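Open day helpers and participants wanted, Troltemach handling hall

Troltemach is looking for people to take part in its open day in December. We need two kinds of help: paid day staff to look after visitors, and members of the public who are willing to try the two-arm sorting station and tell us what they made of it. Neither role calls for a technical background.

What the day is about

The hall handles small electronic parts: circuit boards, short cables and wire harnesses. Parts are laid out in a steel tray between two robot arms, with yellow bins on either side of the table. An operator guides the arms to pick parts up and place them in the bins. Boards are the harder job. They have connectors, capacitors and terminals sticking out of them, so there are only a few good places to take hold.
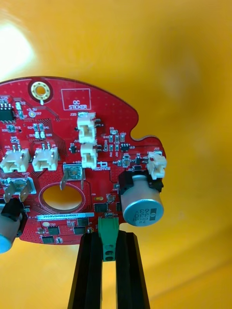 Visitors come through in groups of up to 15. Each group gets a short talk, watches an operator work through a tray, and then has time for questions. After that the people who signed up as participants stay behind for their own turn.

Role 1: Visitor host (paid)

You will meet groups at the front desk, check names against the list, hand out safety glasses and walk people to the station. You will stand with them during the demonstration and keep them behind the floor line. Between groups you will help reset the tray.

You should:
- be at least 18 and able to stand for most of a shift
- speak clearly to a group in English
- be comfortable telling an adult to step back
- be free for the full open day and for a training session of 2 hours the week before

Shifts are 8 hours with a paid lunch break. Training is paid at the same rate. We have places for a morning team and an afternoon team, and the two overlap over lunch, when the hall is busiest. Please say in your application which you prefer. We can't promise everyone their first choice.

Role 2: Participant

Participants operate the arms themselves, with an operator standing next to them. You will be shown the controls, given a practice run, and then asked to clear a tray. The parts are different shapes and some are awkward. A cable hangs and swings once it has been picked up, and most people take a while to get used to that.

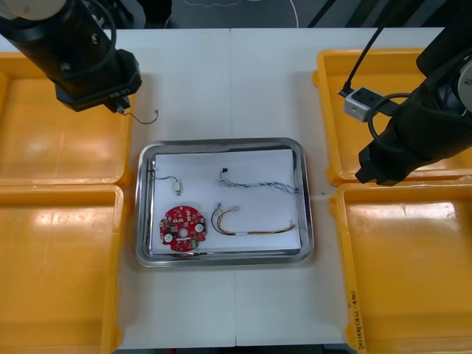 Allow an hour and a half from check-in to leaving. At the end you will fill out a two-page form about how easy the controls were to learn, whether your hands or eyes got tired, and what you would change. We are not testing you, and a slow run is as useful to us as a fast one. You may stop at any point.

We have room for almost 100 participants over the day. We would like a mix of ages, and we especially want to hear from people who have never used this kind of equipment. Left-handed people are welcome. If you wear glasses, bring them. The safety glasses fit over most frames.

Participants are not paid, but lunch is provided in the Plavlow building next door and we refund bus and train fares. Keep your ticket.

Practical points for both roles

Wear closed shoes with a flat sole. Long hair must be tied back and loose scarves or lanyards left in the lockers. The hall has step-free entry and the station can be used from a chair. Tell us ahead of time if you need a seat during the talk or have any other access needs. Photos are allowed from behind the floor line.

How to apply

Send a short note to Radomír Ďurica at the open day desk. Put "host" or "participant" in the subject line. Hosts should include a phone number and one reference from a past job. Participants only need to give a name, an age group and whether they prefer morning or afternoon.

Hosts will get a call before the end of November. Participants will receive a check-in time by email along with directions to the hall and the parking lot.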